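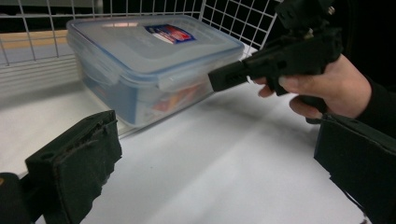 Filed under: Kitchen & Home > Storage

I've been through a lot of lunchboxes and leftovers tubs over the years, and most of them end up at the back of the cupboard with no lid, so when my neighbour Abla Dabbas wouldn't stop going on about the Vekard clip boxes I gave in and bought a set. I've had them since February and I'm still using every one, which for me is a record!

First, the good bits. The clips shut with a proper snap and you don't need thumbs like a weightlifter to open them again (my old Stinby ones were awful for that). I carried lentil soup to work in a rucksack, on its side, on a packed bus, and my book survived. They stack nicely too, and the seal comes out of the lid so you can get at the gunk underneath - a blunt butter knife does it. Do let it dry before you push it back in or it goes a bit whiffy.

Now the moans. Tomato sauce stains them, same as any plastic tub. Mine went faintly orange after one bolognese and a night in the bleach-free stuff Mogens swears by did nothing at all. The medium size is also an odd shape for bread, so if you're after something for sandwiches I'd get the large and put up with the empty corner. And the lids hold a little puddle of water in the rim when they come out of the dishwasher, which then goes straight down your sleeve. Every time.

I paid nearly £40 for the set at Faulkner in town, and it does feel like a lot for plastic boxes. They had 2 sets left when I went in. You can get single ones as well, but they work out dearer and the big one is always sold out.

Would I buy them again? Yes, though I'd wait for a sale. I've already lent one to my brother with half a lasagne in it and I'd quite like it back please, Nabil.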